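# Bench tips for recording tabletop demonstrations

Notes for anyone running a two-arm recording station in a spare room or workshop. They come from the Urkum sorting and tidying sets, which are mostly household objects: books, bags, bottles, pens. Adjust to suit your own arms.

## Before the first episode

- Home both arms and check that the grippers open fully. A finger that stops short on one side will show up in every episode of the session.
- Wipe the camera lens with a dry cloth. Check focus on something with printed text on it.
- Route the wrist cables so they have slack at full reach. Drive each arm to the far corner of the table and back before you start.
- Write the task sentence on a card and keep it where the operator can read it. "Put the pen in the bag" and "put the pen away" are different tasks and need separate folders.

## The table surface

A plain, pale surface is easiest to work with. If you use a cover, pull it tight and tape it underneath. Small wrinkles are tolerable. A fold tall enough to catch a fingertip isn't, and neither is a cover that creeps when a book is dragged across it.

Shiny patches move with the daylight. If one sits where the objects go, turn the lamp or close the blind, then leave it that way until the batch is finished. For the Govindasamy batch we recorded from 2 pm with the blind half down and had far fewer rejects than in the morning runs.

Mark the centre of the table with a small dot. It gives the operator a reference for resetting and is too small to matter otherwise.

## Choosing and placing objects

Mix hard and soft items. Books test the approach angle, bottles test grip height, and a fabric bag tests whether the operator can cope with something that sags. Keep at least one thin object in every layout – pens are good for this, and cheap to replace.

Library-style plastic covers on books are slippery. Grip across the spine where you can, and close slowly. When one book lies on another, offset them so the lower one has an edge showing. Perfectly squared stacks get pushed more often than they get lifted.

Fill drink bottles to different levels between batches and tighten the cap. Marlina Wijaya keeps a tea towel on a hook by the door at Skarkside, and it has been needed.

Start layouts with the objects to one side and the rest of the table clear. The arms then have room to settle before the first reach, and there is somewhere to put things down.
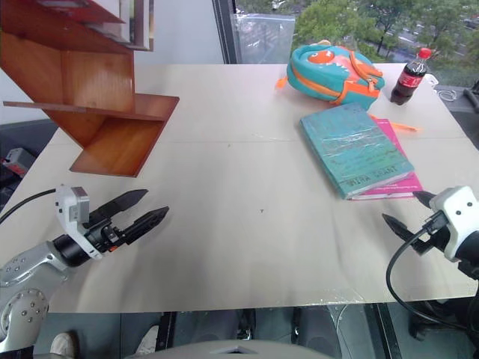 ## Running the episodes

1. Begin with both grippers open and still. Hold for a full second before moving.
2. Move at a steady pace. Hesitation over the target gets learned along with the grasp.
3. If you miss, retry once and keep the episode. Tag it as a recovery.
4. If you miss again, stop, reset and start over.
5. Finish clear of the objects, with both grippers open.

Swap operators every 40 episodes. Tired operators cut corners on the release, and those errors are hard to spot at playback speed.

## Resetting between episodes

Change one thing at a time: rotate the book, shift the bottle a hand's width, turn the bag over. Full reshuffles look like more variety but make it difficult to tell which change caused a failure later. Save them for every tenth episode.

## Storage and labels

Aim for 300 clean episodes per task before training anything. The Sivthorpe set went to 800, and the last few hundred were mostly useful for the recoveries.

Label on the same day. Use the task sentence from the card, word for word, with the operator's initials and the layout number. Copy the day's folder to a second drive before powering down the arms, and open two or three files from the copy to confirm they play.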